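Day 4 of the low sodium diet and I have started reading soup labels the way other people read thrillers. The canned lentil I used to call "a light lunch" has more salt in it than I'm allowed until tomorrow night.

So I made my own. Lentils, carrots, celery, a bay leaf, no salt. It tasted like a warm library.

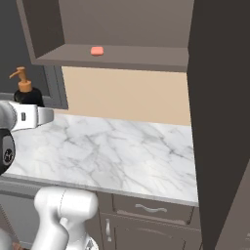
Rezaul Abeysekara
Home cook, reluctant label reader

March 16, 2022

Round two. My neighbor Boyer swears by lemon juice at the very end, off the heat. I used a whole lemon. Much better – now it tasted like a library with a lemon in it.

Round three: brown the onions properly. I mean 40 minutes, low flame, until you're bored and a little resentful. Then smoked paprika, cumin, and a spoonful of vinegar. I had seconds.
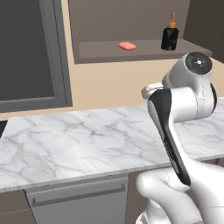 The trick with the vinegar is to add it twice, half with the onions and half in the bowl. Plorkano, the spice shop on our corner, sells a salt-free blend that does most of the rest. I bought 3 jars, like a man preparing for a siege.

To everyone asking about bread: I know. Bread is where the salt was hiding all along. I'm not ready to talk about bread.

Checkup is in July. Until then I'm keeping it under 1,000 mg a day, minus one slice of my sister's birthday cake – already negotiated.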